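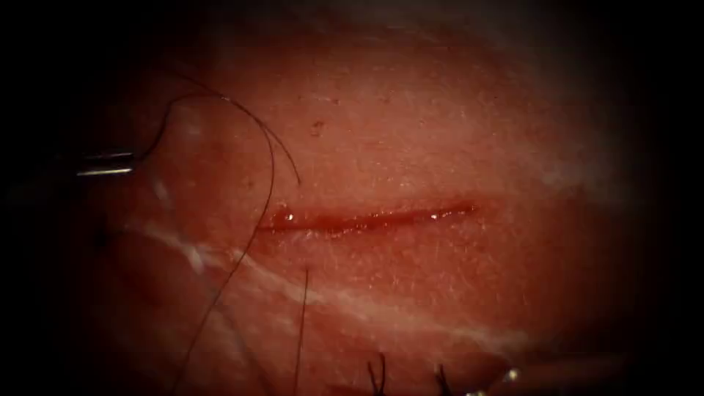

홈 사업 안내 지원 과제 보고서 자료실 문의

현대 조지아 개론서 집필 및 출판 사업 중간 보고

제출처: Tiveo 재단 지역연구 지원팀
작성: 편집 책임 Yvonne Pearce

1. 사업 개요

본 사업은 학부 2~3학년과 대학원 신입생이 함께 쓸 수 있는 현대 조지아 개론서를 한국어로 펴내는 일이다. 독립 이후의 정치 제도, 경제 구조, 대외 관계, 언어와 종교, 도시와 농촌의 변화를 한 권에 담는다. 출판은 Fovinov가 맡고, 조판과 지도 제작은 Parkitz에 의뢰하였다. 완성본의 분량은 600쪽으로 계획하고 있으며 이 숫자는 신청서와 같다.

2. 원고 진행 상황

전체 29개 장 가운데 정치와 대외 관계 부분은 초고가 모두 들어왔다. 헌법 개정 과정을 다룬 장은 필자가 의회제 전환 이후의 서술을 늘리면서 예정 분량을 넘겼고, 현재 줄이는 작업을 하고 있다. 지방 선거 장은 선거구 조정 부분의 출처가 서로 맞지 않아 필자에게 되돌려 보냈다. 다섯 개 장은 아직 초고가 없다. 그중 두 장은 필자가 바뀌었고, 새 필자와의 계약은 끝났다.

대외 관계 부분에서는 흑해 연안 교통망에 관한 장을 따로 떼어 냈다. 처음에는 교역을 다루는 장의 한 절이었으나 항만과 철도 서술이 길어져 독립시키는 편이 읽기 쉽다고 판단하였다. 그 대신 에너지 관련 두 장을 하나로 합쳤으므로 전체 장 수는 변하지 않았다.

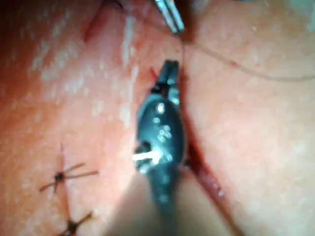

경제와 사회 부분은 용어 통일에 가장 시간이 많이 들었다. 민영화, 토지 등기, 연금, 의료 재정을 필자마다 다른 말로 옮겨 놓아 한 장씩 대조해야 했다. 의료 재정 장에는 병원의 장비 투자를 설명하는 대목이 있는데, 로봇 수술 기구의 각 부분을 부르는 말이 특히 제각각이었다. 위 사진의 검은 기구처럼 둥글고 굵은 몸통이 위로 갈수록 가늘어지다가 좁은 집게로 끝나는 경우, 끝부분만을 '집게부'로 쓰고 전체는 '수술 기구'로 쓰기로 하였다. '로봇 팔'은 기구를 움직이는 장치에만 쓴다. 이 기준은 해당 장의 본문과 색인에 같이 적용한다.

인명과 지명 표기는 조지아어 발음을 기준으로 하되 이미 굳어진 표기는 그대로 둔다. 러시아어를 거쳐 들어온 지명은 첫 등장 때만 괄호로 함께 적는다. 색인 항목은 현재 2,449개이며 중복을 정리하고 나면 줄어들 것이다.

3. 외부 검토

외부 검토는 Ruth Haworth 박사가 총괄한다. 정치 부분의 검토 의견은 6월에 받았다. 주된 지적은 연립 정부의 형성과 붕괴를 다룬 서술이 인물 중심으로 흘러 정당 조직의 변화가 잘 보이지 않는다는 것이었다.
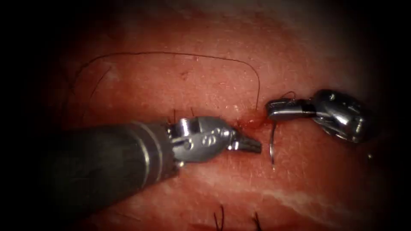 이 지적에 따라 해당 장 앞부분에 정당 계보표를 넣고, 지도자 개인의 경력은 각주로 옮겼다. 압하지야와 남오세티야를 다룬 장에 대해서는 검토자 사이에 의견이 갈렸다. 한쪽은 분쟁의 경과를 더 자세히 쓰자고 하였고, 다른 쪽은 국내 실향민의 생활과 정착 정책에 지면을 더 주자고 하였다. 편집진은 뒤의 의견을 따르기로 하였고 경과는 연표로 정리한다. 필자도 동의하였다.

종교 장의 검토는 늦어지고 있다. 정교회와 국가의 관계, 아자리야의 무슬림 공동체, 소수 종파를 한 장에서 다루다 보니 검토자 한 사람이 모두 살피기 어려웠다. 검토자를 한 명 추가하였고 수당은 기존 검토비 항목 안에서 지급한다.

4. 지도와 도표

Parkitz에서 행정 구역도와 교통망 지도의 시안을 보내왔다. 행정 구역도는 경계선 굵기와 범례 위치를 고치면 바로 쓸 수 있다. 교통망 지도는 축척이 작아 산악 도로가 서로 겹쳐 보이므로 두 장으로 나누어 다시 그리도록 요청하였다. 인구 도표는 조사 연도가 다른 자료를 한 축에 놓은 것이 발견되어 자료부터 다시 정리하고 있다. 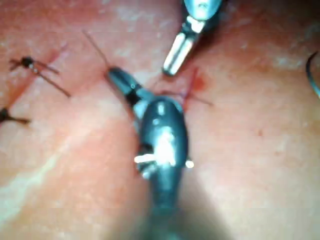 도표의 원자료는 장별 폴더에 모으고 출처와 내려받은 시점을 함께 적는다. 교열을 맡은 Gill에서 표 번호와 본문의 언급이 어긋난 곳을 표시해 주었고, 수정은 필자가 아니라 편집부에서 일괄로 한다.

5. 예산 집행

원고료는 초고를 접수한 장에 대해서만 선금을 지급하였다. 검토비와 교열비는 계획대로 집행하고 있다. 지도 제작비는 교통망 지도를 나누어 그리게 되면서 늘어날 수 있으며, 견적을 받는 대로 변경 승인을 신청하겠다. 현지 자료 조사 여비는 남아 있다. 필자 한 명이 트빌리시 방문을 다음 분기로 미루었기 때문이다.

6. 다음 분기 계획

초고가 없는 장의 원고를 받고 경제와 사회 부분을 외부 검토로 넘긴다. 종교 장은 두 검토자의 의견을 모은 뒤 필자와 수정 범위를 정한다. 각 장 끝의 토론 문제와 더 읽을거리는 형식이 고르지 않아 편집부에서 견본을 만들어 필자들에게 돌릴 예정이다. 사진과 지도의 사용 허락 현황은 별도 표로 제출한다.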